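Simultaneum (shared church)

A simultaneum, also called a shared church or simultaneous church, is a church building used for public worship by two or more Christian bodies that remain separate from one another. The term is also used, in a narrower sense, for the legal arrangement under which such use takes place. It is distinct from a united congregation, in which members of different traditions form one body with one roll of members, and from occasional hospitality, in which one congregation lends its building to another for a single service.
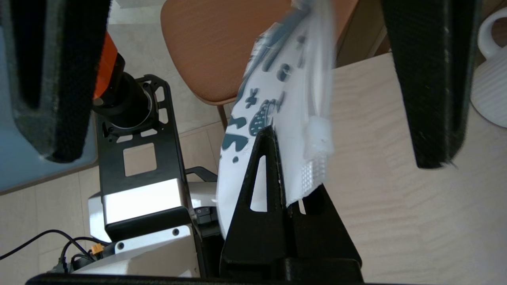

Terminology

The word simultaneum comes from the Latin phrase simultaneum religionis exercitium, "simultaneous exercise of religion". In spite of the literal meaning, services are seldom held at the same moment. In most cases the congregations use the same room at different hours, or use different parts of one building, such as the nave and the chancel.

English writers have used several terms. "Shared church" is the most common in present use. In England the phrase "sharing agreement" has a legal meaning under the Sharing of Church Buildings Act 1969. The German word Simultankirche is often left untranslated in historical works.

Origins

Shared churches arose chiefly in the German-speaking lands after the Reformation. Where a town or village was divided in religion and had only one church of any size, the choice lay between building a second church, excluding one party, or dividing the use of the first. Division of use was often the cheapest course and was sometimes imposed by the ruler.

The cathedral of St Peter at Bautzen, in Upper Lusatia, is among the oldest surviving cases. It has been used by Catholics and Lutherans since the sixteenth century, with the Catholics holding the choir and the Lutherans the nave. A screen marks the boundary between the two.

The Peace of Westphalia of 1648 took 1624 as the standard year for settling many disputes over church property and public worship in the Empire. Where both confessions had held services in a given church in that year, the arrangement could be claimed as a right. In other places sharing came later. In Alsace, Louis XIV required Protestant congregations in many villages to give up the choir of the church for Catholic use where a set number of Catholic families lived in the parish. A number of Alsatian churches are still shared today, although many arrangements ended in the nineteenth and twentieth centuries when one party built a church of its own.

Forms of sharing

Sharing by time

The congregations use the whole interior in turn. A timetable fixes the hours for Sunday worship and for the main feasts, and leaves weddings and funerals to be settled case by case. Older agreements tend to state the hour at which the first service must end and the bell for the second may be rung. Disputes under this form usually concern overrunning, the heating of the building before the first service, and the order of services at Christmas and Easter.

Sharing by space

Each congregation holds a fixed part of the building. The division may be marked by a screen, a curtain, a grille or a full wall. Where a wall is built the two parts may function as separate churches under one roof, and some authors no longer count such buildings as shared. Repairs to the roof and tower remain a common charge in nearly all cases.

Mixed forms

Many churches combine the two. The nave is used in turn, while the high altar, a side chapel or the sacristy is reserved to one party. Mixed forms were common in Alsace, where the choir was reserved to the Catholics and the nave was open to both.

Legal basis

In continental practice the rights of the parties may rest on a treaty, a ruler's decree, a local contract or long use. The parties may be joint owners, or one may own the building while the other has a permanent right to use it. The second position has been the source of more litigation, as the owner may wish to alter furnishings that the other party regards as protected by its right of use.

In England and Wales, the 1969 Act allows churches to which it applies to enter into agreements for sharing a building. An agreement may cover a single building or more than one, and may provide for the ownership, management and financing of the premises. Each church keeps its own forms of worship and its own discipline. Joint services may be held where the rules of the churches concerned permit them.

Furnishings and liturgical use

The interior of a shared church reflects the needs of more than one form of worship. The principal points of difference are listed below.

Altar and communion table. Some churches have a single altar used by all. Others have two, one at the east end and one at the head of the nave. Movable tables are found in modern buildings.

Reservation of the sacrament. Where a Catholic congregation reserves the sacrament, the tabernacle is commonly placed in a side chapel or in the reserved choir.

Baptism. A single font is usual. If one of the congregations practises baptism of believers by immersion, a pool may be set beneath a removable floor.

Images. Statues and paintings have been a frequent cause of complaint in churches shared between Catholic and Reformed congregations. Agreements with Lutheran congregations have tended to raise fewer difficulties on this point.

Organ. Older churches sometimes have two organs, one for each party. Where there is one instrument, the cost of tuning is normally divided, either equally or according to the number of services.

Vessels and linen. These are almost always held separately and stored in separate cupboards.

Bells and clocks

Bells are treated at length in many older agreements. The ringing of a bell was both a call to worship and a public act, and the right to ring was guarded closely. Some agreements give each party its own bell. Others allow common use for worship but reserve the tolling for the dead to the party of the deceased. The tower clock is often the property of the civil parish and falls outside the church agreement. Differences in calendar also had an effect: Catholic territories adopted the Gregorian calendar from 1582, while most Protestant territories in the Empire kept the older reckoning until 1700, so that in a shared church Easter could be kept on two different dates.

Decline and modern use

The number of shared churches of the older type fell from the nineteenth century onwards. Growth in population made separate buildings affordable, and in some regions the state gave grants for the purpose. Where an arrangement was dissolved, the departing party was generally paid a sum in place of its right of use.

A second type appeared in the twentieth century, chiefly in new towns and suburbs, where churches agreed from the start to put up one building. These arrangements are voluntary and usually form part of wider cooperation between the churches. A third type has come about through falling attendance, in which a congregation that can no longer maintain its own church moves into that of a neighbour. The three types differ in origin but raise similar questions of timetable, storage and cost.

Study

Historical writing on the subject has dealt mainly with law and property. Later work has given more attention to daily use. Arsalan Bugti divides the sources into "instruments", meaning treaties and contracts, and "residues", meaning account books, complaint letters and inventories, and holds that the second group gives a fuller record of how sharing worked. Danang Pasaribu has questioned the division on the ground that many account books were drawn up as evidence for a lawsuit and follow the wording of the contract closely.

There is no agreed definition for the purpose of counting. Totals differ according to whether walled churches, cemetery chapels and hospital chapels are included, and whether an arrangement that has lapsed in practice but has not been dissolved in law is treated as surviving.

See also

Ecumenism
Local ecumenical partnership
Peace of Augsburg
Peace of Westphalia
Rood screen
Union church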